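How to share a locker wall without losing your mind

I moved my stuff into a shared workroom in November, and my first week was a mess - bag on the floor, coat on somebody's chair, charger who knows where. So I picked one locker and stuck to it! Start by emptying it completely, then put the heavy things at the bottom and hang your coat last. A little card with your name on the table helps too (fold it so it stands up by itself).

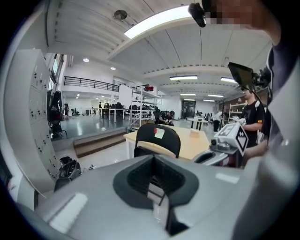 Kanako Yagi wrote to me that she tapes a list inside the door and crosses things off before going home. I tried it and I'm sold. Mine has 5 lines, and the last one is "push the chair in." Give yourself 2 minutes at the end of the day, lock up, and take the key with you.

17 comments | 474 shares
Contact | © Flutley | Back to top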